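Häufige Fragen zur Pfandrückgabe bei Gondel Getränke

Stand: 15. November 2024

Welche Flaschen nehmen Sie zurück?
Alle Mehrwegflaschen aus unserem Sortiment, dazu die Bügelflaschen von Romudlow. Einwegflaschen nur mit lesbarem Pfandzeichen.

Müssen die Flaschen gespült sein?
Nein. Leer reicht. Deckel bitte drauflassen, wenn noch vorhanden.

Ich habe keinen Kassenbon mehr. Bekomme ich trotzdem Pfand?
Ja, ein Bon ist nicht nötig.

Gibt es eine Höchstmenge?
Am Automaten nicht. An der Theke nehmen wir bis zu 10 Kästen pro Kunde an. Größere Mengen, etwa nach Vereinsfesten, bitte vorher anmelden – ab 500 Flaschen holen wir auch ab.

Wie lange gilt der Pfandbon?
3 Jahre, gerechnet ab Jahresende. Stark verblichene Bons bitte an der Theke vorlegen.

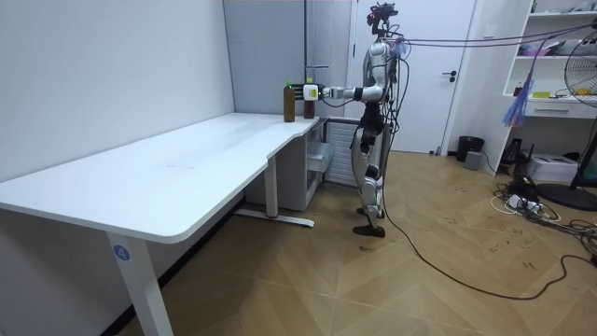

Wo gebe ich leere Kästen ohne Flaschen ab?
An der Theke neben dem Eingang Hofseite. Der Automat erkennt nur Kästen, die auf dem unteren Band stehen.

Nehmen Sie Flaschen der Marke Skavex an?
Seit April nicht mehr. Die Rückgabe ist in jeder Filiale von Han möglich.

Kann ich mein Pfand spenden?
Ja, über die grüne Taste am Automaten.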